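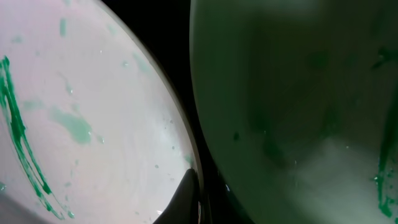 Week 5: Gripper kits – what you get for your money

Hello again. Last week we did joints and reach, and I promised I'd stop drawing triangles. So this week is shopping! I want you to be able to look at a kit for sale and work out what it will do on a bench, before you or your employer has paid for it.

The one we're pulling apart is the Skulport dish-handling kit, sold by Overgaard. I picked it because we have one in the lab and because washing-up is a lovely nasty test – curved things, slippery things, things that sit too close together.

What's in the box

Two-finger gripper with black tapered fingers, a small wrist camera, a mounting plate, one cable (too short, get a longer one) and a year of the Tralska software. The basic kit is 1,350 euros. The full one, with the force sensing and spare fingers, is 3,670. Spare fingers on their own aren't cheap, so ask for a quote before you start bending them.

The fingers

I like these a lot. The taper means you can get a tip into a narrow gap and come up against a rim, where a fat parallel jaw would just shove both dishes along the bench. The price of that is contact area. A thin tip on a smooth curved rim is touching very little, and if there's a film of soap under it you are relying on squeeze and hope. Áine Ní Bhriain's group tried rubber sleeves on theirs last January and got a better hold, but then the tips were too thick for the gaps. Have a think about which you'd choose, we'll argue about it on the day.

The camera

My main grumble. It sits so near the work that once you're close in, a dish fills half the view and you can't tell a bowl from a plate. Shiny white china makes it worse: the bright side washes out, the shaded side goes murky, and the software has to find an edge between the two. What you want to look for is the rim. If the rim is clear you can usually still plan a grasp, even when the rest is a blur. Tralska lets you fix the exposure by hand (Settings, then Camera, then untick Auto) and you should, every time.

Please also remember that paint, sauce and suds all look like "object" to a simple colour filter. Colm Egan has written up the threshold trick and it's in the shared folder.

Would I buy it?

The basic kit for teaching, yes. For a working kitchen, no, I'd want the force sensing, and at that price I'd also get a quote from Bremitau before signing anything. Their fingers are blunter but the camera sits further back. Impi Halonen has used both and is coming in for the second hour, so save your awkward questions for her.

For the practical

Pairs, sleeves rolled up. Read pages one to nine of the Skulport manual first (the wiring bit matters, the history of the company doesn't). Bring a short list of things the sales sheet claims that you think we can test with a bowl and a sponge.

Tudor Voicu has the lab keys. Write-ups are one side of A4, to me by email – and put your names on them this time!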